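**Cell check-in, April 2026**

Maribel Inga took the chair, I took notes, so blame me for the spelling. The Siqueira folks joined by phone and dropped off twice.

**1. The grip fault**

We spent most of our time on this one (sorry, Prarkik update, you got bumped again!). At cycle 271 of a planned 1000 the Brollura arm closed on an eggplant and just kept closing. The force limit should have tripped and it didn't. Maribel hit the stop. She was clear of the arm, but her sleeve was closer than any of us liked, and I'm writing that down because she asked me to.

Stukach read us the log. The limit had gone back to its factory setting after the software update, and the startup check only looks at whether a limit exists, so it passed. I said that was a pretty useless check and got no argument.

**2. What we agreed**

- No powered runs until the limit is set by hand and read back out loud.
- Stop button moves to the operator's side of the table.
- Stukach rewrites the startup check.

**3. Table layout**

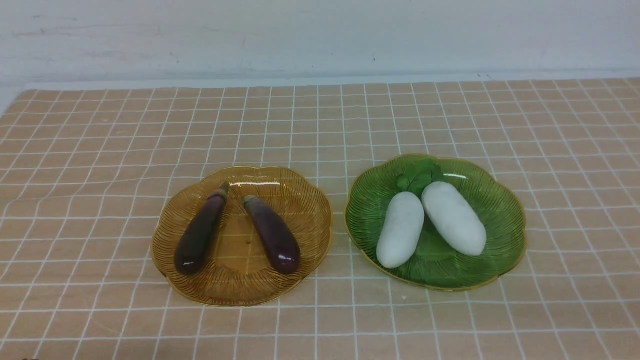 We're keeping eggplants on the amber plate and radishes on the green one for the retest. Siqueira wanted plain white plates, and I'd love to try that too, but Maribel doesn't want to change two things at once. Fine by me. The retest is 4 short runs at low speed, with her on the button.

**4. Prarkik**

Held over.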